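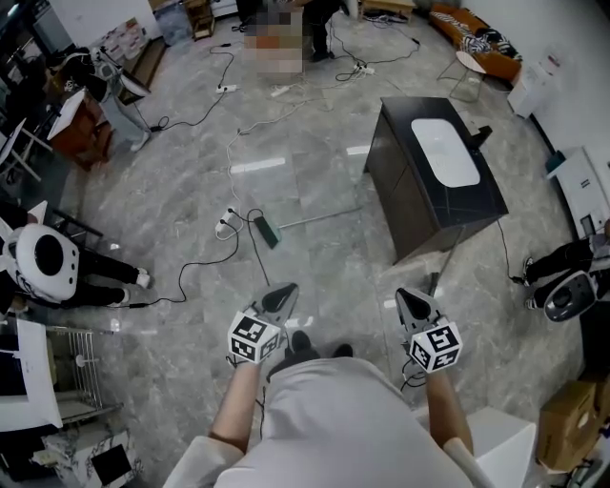 Pair 4, both grippers in hand, marker cubes fitted, cables run back along the arms.

Subject: Re: [plarach-maint] left/right offset after cube swap
List: plarach-maint
Posted in July

Following up on the offset thread. Quoted part first, my notes under it.

> After swapping the left cube on pair 4, the tracked
> jaw position sits 11 mm off the right one when both
> tips touch the same pin. Jindix firmware is current.
> Is this the cube, the mount, or the calibration file?
> Serials are in the Gridex sheet, row 17.

It is the mount in most cases I have worked on. The cube sits just above the handle on a small plate, and the plate can be put back turned a few degrees. The cube still reads fine, so the software raises no error. Procedure:

1. Power down the pair and unplug at the strip, not at the handle.
2. Take the cube off. Clean the plate and the underside of the cube.
3. Refit with the screws finger tight. Square the cube to the handle with the Sinaga jig, then tighten crosswise.
4. Check the finger pads. A pad that has crept forward on its jaw looks just like a mount error in the log.
5. Tie the cable to the forearm with enough slack for a full wrist turn. A short cable pulls on the handle and slowly works the plate loose.
6. Delete the old calibration file. Do not edit it by hand.
7. Touch the pin 30 times per side and save the new file under the new cube number.

If the offset remains after step 7, swap the left and right cubes and repeat. An offset that moves with the cube means a bad cube. One that stays means the handle is bent and goes back to Plarach.

Pad mesh and jaw gap should be looked at in the same session, with the jaws angled toward each other and the gap clear.

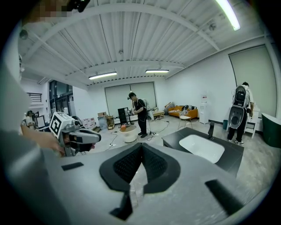 Someone on the list wrote back within the hour that step 6 had been the fault on their pair: the old file was still loading from the backup folder, and the offset went away once both copies were deleted. They also asked for the screw torque to be added to step 3.

I will add the second folder to step 6. I have no torque figure for the plate screws yet.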